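Sourdough, month four

I moved to Besness in April and decided I'd finally become a person who bakes bread.
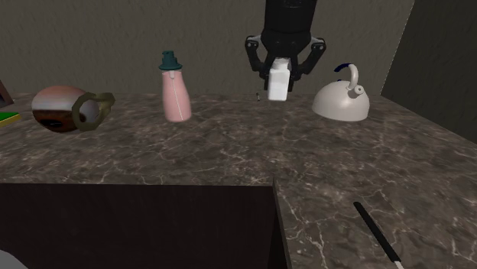

My neighbor Snædís gave me a jar of her starter (she calls it Wulia, no idea why, and I was too shy to ask) along with a page of handwritten instructions. Feed it in the morning, feed it at night, keep it out of drafts. Easy! Except I forgot the night feeding for most of the first week, and the poor thing smelled like nail polish remover.

Anyway, it came back. Two big feedings with rye flour and it was climbing out of the jar by lunchtime. I was so proud I sent a video to my brother Leif, who replied with a thumbs up and nothing else.

The first loaves were bricks. I was using 323 grams of water because that's what I thought the page said, and then Snædís came over and read it out loud to me and it was a different number entirely. Her handwriting is gorgeous but her sevens look like threads. So now I'm at 229 grams for the small loaf and it holds its shape so much better, though the crumb is still tight near the bottom.

Next up I want to try a seeded one, with 90 grams of sunflower and pumpkin seeds soaked overnight. If you've done this, do you toast them first or after soaking? I've read both and I'm out of patience with forums. Leave me a comment, I've got dough going in tonight around nine!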